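Unit 7: Small Tubes and Open Containers
Course handout, Household Storage and Handling
Prepared by Oksana Kravets; worksheet notes by Faisal Jafri

7.1 Scope

This unit covers collapsible squeeze tubes: toothpaste, ointments, adhesives and similar goods sold in a soft body with a cap at one end and a crimp at the other. Rigid bottles and jars were covered in Unit 5. Pump dispensers are left to the Tritton reading.

7.2 Parts of the tube

The terms below are used for the rest of the course.

Crimp: the flat, sealed tail of the tube. It is the widest and thinnest part.
Shoulder: the stiff ring where the body narrows toward the cap.
Body: everything between the crimp and the shoulder. The body changes shape as the contents are used.
Face: the side that carries the main printed name. 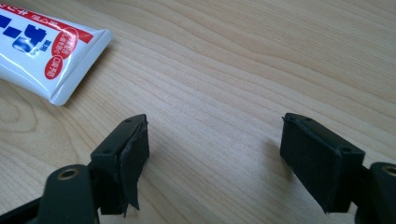

The crimp is the most reliable guide to which way a tube is lying. Printing is less reliable. Many labels run along the length of the body, others run across it, and the small text on the back may be turned the opposite way from the name on the face. In written work, give the direction of the crimp first and the direction of the print second, if at all.

A tube on a flat top rests on its shoulder or cap and on part of the body. The crimp may touch the surface or stand slightly clear of it, depending on the fill. A full tube rolls a little when pushed from the side. A half-used tube does not roll but may turn about the cap.

7.3 Taking hold

Hold the body between its middle and the shoulder. A hold on the crimp alone lets the cap end swing, and the swing is larger with a full tube. Pressure should be just enough to keep the tube from slipping. Check that the cap is closed before any pressure is applied to the body.

7.4 Placing in a basket

Low rectangular baskets are preferred for drawer and shelf use. The tube may be set down flat, or lowered cap first and then laid over. Cap first is the usual choice when the basket is short, as the heavier end settles before the crimp comes down. Bring the tube over the opening before lowering it — dragging it across the rim marks the label and can shift the basket. 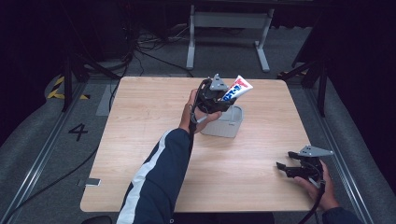
Should tubes be stored standing or lying down?
Lying down is the default in this course. Standing storage, cap down, is acceptable in a container tall enough to support the body above its midpoint.

7.5 Recording

Use the Platwood sheet, one line per placement. Enter the item, the starting direction of the crimp, the hold point and the final position. Write "cap first" or "flat" in full. Abbreviations caused most of the errors Forough Ansari found when she checked the August sheets — 76 of 1236 lines had to be entered again.

7.6 Reading

Bahrami, course reader, page 197 onward. The section on metal tubes may be skipped.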